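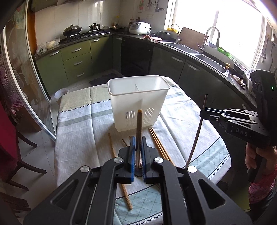
Community

Chopsticks find their place as Midtbø kitchen sale nears

March 30, 2021

If you have ever opened a drawer after a big family dinner and found one chopstick looking lonely for its partner, you will feel right at home with the folks getting ready for the Midtbø kitchenware swap, which returns in September after a long break.

Sorting is already under way at the dining table, with a white two-compartment utensil caddy set out on the cloth and chopsticks still lying loose in front of it, waiting their turn. Wooden ones and dark ones both turn up in the donation boxes, and matching them by length takes more patience than you might think!

"I told everyone I would be done in an afternoon, and that was 4 afternoons ago," said organizer Iida Pelkonen, laughing. "But it's pleasant work, and I do like a tidy caddy."

So far 64 households have dropped something off, mostly bowls, spoons and more chopsticks than anyone had asked for. The last swap raised $3,791 for the Wuvel lunch program, and Pelkonen would dearly love to beat that. Donations are welcome on weekday evenings until 7 p.m., and clean pieces are very much appreciated.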